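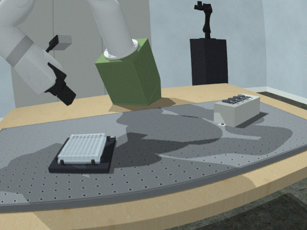
トップ > データセット > Tevdale > README

Tevdale データカード(シミュレーション版)

Tevdale は、マイクロプレートを扱うロボットアームの模倣学習用データセットです。中身はすべてシミュレーションで、実機の録画は一本も入っていません。「実機もありますよね?」という問い合わせは四月だけでもそれなりに来ましたが、ないものはないです。名前の由来も聞かれますが、ディレクトリを作った時にそう打ったから、以上の説明が用意できていません。

1. 収録内容

エピソード数は600。うち25は評価用に分けてあり、学習に混ぜるとスコアが大変美しくなります。混ぜないでください。1エピソードは人間による遠隔操作の一回分で、長さの上限は60秒です。上限に達したものは打ち切り扱いにして、削除せずに残しています。操作者が迷っている時間もデータのうち、という建前です。本音を言えば、消すスクリプトを書くのが面倒でした。

作業台は木のテーブルに灰色の穴あきブレッドボードを載せたもので、そこに黒いホルダーに収まったマイクロプレートと、白い箱形の装置があります。アームは白、ハンドは黒。奥の緑色の塊はアームの根元まわりの形状で、レンダリングの色がそのまま出ています。もっと上品な色にする案もありましたが、衝突判定の確認中に見失わないという一点で緑が勝ちました。 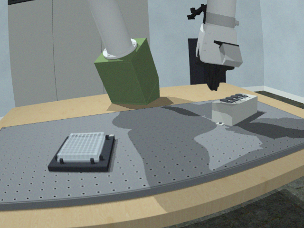

各エピソードには次のものが入っています。

- 複数視点のカラー画像(視点名は views.json を参照)
- 関節角度と関節速度
- ハンドの開閉指令
- 操作者が書いた日本語の指示文
- 成否フラグ(success / fail / unclear)

unclear は集計係の優柔不断ではなく正式な値です。三人で見て三人とも首をかしげたものに付きます。学習時にどう扱うかはお任せしますが、黙って success に丸めた論文を見かけたら、こちらも黙って読むのをやめます。

2. 収集の手順

操作者は14人。全員が Asex の操作講習を受けてから収集に入りました。Asex は遠隔操作用の自作ツールで、命名について社外で説明するたびに微妙な間が生まれます。改名の提案は受け付けていますが、設定ファイルのキー名に使ってしまったため、たぶん直りません。

収集は次の順で進めました。

1) シーンを初期化し、乱数シードを記録する。
2) 指示文を画面に出し、操作者が声に出して読む。
3) 操作開始。途中で指示文を読み直してもよい。
4) 終了後、操作者が自分で成否を付ける。
5) 別の人が成否を付け直す。食い違ったら三人目を呼ぶ。

手順2は当初ありませんでした。入れてから、別の作業を自信満々にやり遂げるエピソードが目に見えて減りました。入れる前のぶんは tags に before_reading と付けてあります。指示理解の失敗例を探している方には宝の山です。

3. 視点について

視点は手前からのものと、高い位置から見下ろすものがあります。見下ろしの視点では、アームが作業面のかなりの部分を占めることがあります。手首の陰になった物体の位置を画像だけから推定しようとすると、モデルも人間も同じくらい外します。視点を一つに絞るなら、手前側をおすすめします。
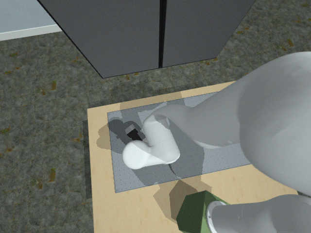 図:見下ろし視点の画像。右側からアームがブレッドボードの上に伸びている。

影もかなり濃く出ます。初期の版で影を切って収集したところ、学習したモデルは影のある環境に移した途端、床のシミに怯える猫のような動きになりました。以後、影は常にオンです。光源の位置はエピソードのメタデータに入っています。

4. 既知の問題

・時刻の記録に、まれに一コマぶんのずれがあります。align.py を通すと直ります。通さなくても動くので、みなさん通しません。

・指示文の表記が揺れています。「プレート」「マイクロプレート」「板」「例のやつ」が同じものを指します。統一版は instructions_clean に置きましたが、「例のやつ」は元の列に残してあります。現場の言葉に強いモデルを作りたい方はどうぞ。

・失敗例がやや少なめです。全体のおよそ一割で、慎重な操作者ほど失敗してくれません。わざと失敗してくださいと頼むと、今度は芝居がかった失敗が集まります。こちらは staged_fail のタグ付きで、既定では読み込まれません。

・左利きの操作者の軌跡が少数派です。補正はしていません。

5. 使ってよいこと、困ること

研究と教育の用途は自由です。派生データを公開するときは Tevdale の版番号を書いてください。実際の検査業務にそのまま使うことは想定していません。シミュレーションの中では液体が一滴もこぼれませんが、液体を計算していないだけです。

下流の例としては、把持の候補を出す Ekström と、軌跡を滑らかにする Tromance があります。どちらも同じローダーで読めます。Tromance は滑らかにしすぎる癖があり、操作者のためらいをきれいに消してくれます。ためらいが要る研究では、切ってから使ってください。 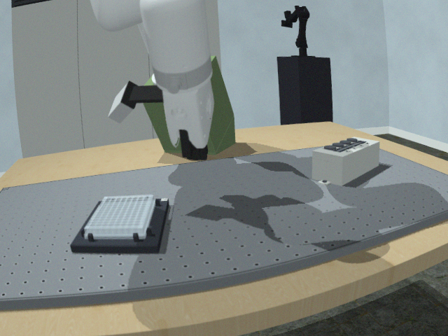 Godelieve Postma からは、打ち切りのエピソードを残すなら理由も列として持たせてほしい、迷ったのか単に遅かったのかで使い道がまるで違う、という指摘をもらっています。ごもっともです。次の版で timeout_reason を追加します。値は hesitation、slow、other の予定で、other が一番多くなることは今から覚悟しています。

6. 変更履歴

v3:手順2以降の収録分を追加。影を常時オンに変更。
v2:成否フラグに unclear を追加。会議が短くなった。
v1:公開。READMEなし。苦情あり。

不具合の報告には、エピソード番号と視点名、ローダーの版を添えてください。「動きません」だけの報告には、こちらも「動きました」とだけ返すことになっています。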